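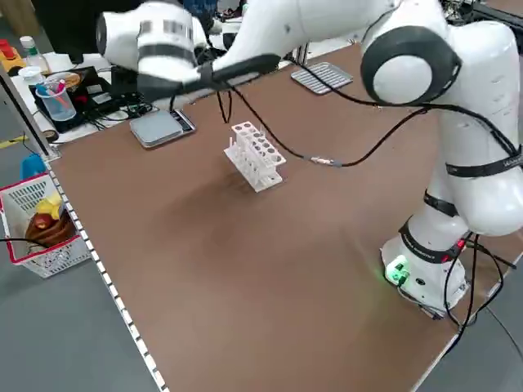
So when does the Nullcombe flight come back? It starts up again in January, with two round trips a day on the small turboprops, one early and one after dinner.

I've been asking Grirkance Air about this since they dropped the route, and Dulce Contreras at their station desk finally called me back (while I was in line for a sandwich, of course). She says the morning plane leaves early enough to catch the bank of departures out of Carrillo, so those of you heading west won't need a hotel night anymore. I could have hugged her!

Now the fares. The lowest one-way is $80 if you bring a backpack and nothing else, and a checked bag pushes it to about $100. Not bad at all, though I remember the old price and I'm going to grumble a little anyway. The morning flight is number 2316, same as before, and I like that more than I can explain.

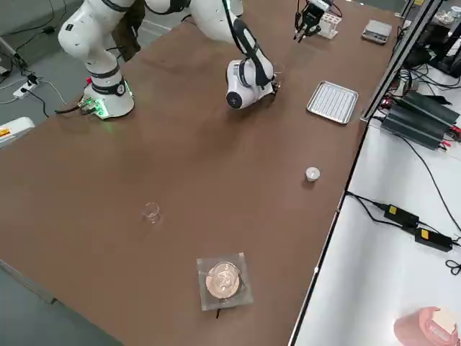 Parking is the part I'm less happy with. The long-term lot is still half torn up, and Mariama Appiah wrote in to say she circled it for ages before giving up and paying for the garage. If you can get a ride, get a ride. The Grutix shuttle still stops outside arrivals, but check the evening times, as the last one used to pull out before the late plane was even on the ground. I've asked whether that's getting fixed and haven't heard back yet.

Xóchitl Beltrán wants to know about pets in the cabin. Small ones are fine in a carrier that fits under the seat, but you have to call ahead, and those planes have very little room under the seats, so measure first. Tickets aren't on sale yet. I'll send a note around the minute they are.

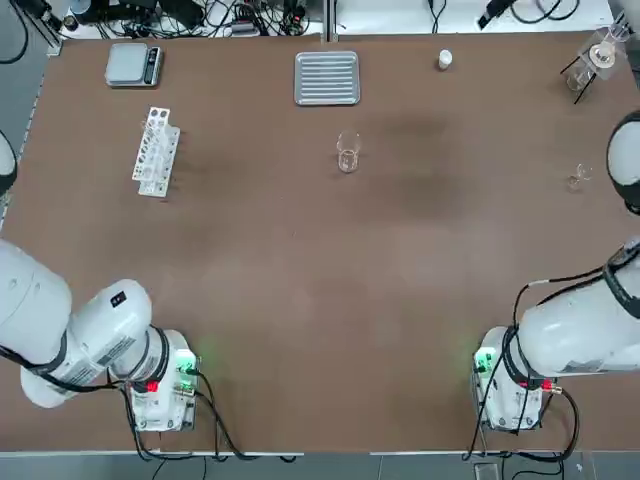 *Two white robot arms at a brown tabletop, green light on the left base.*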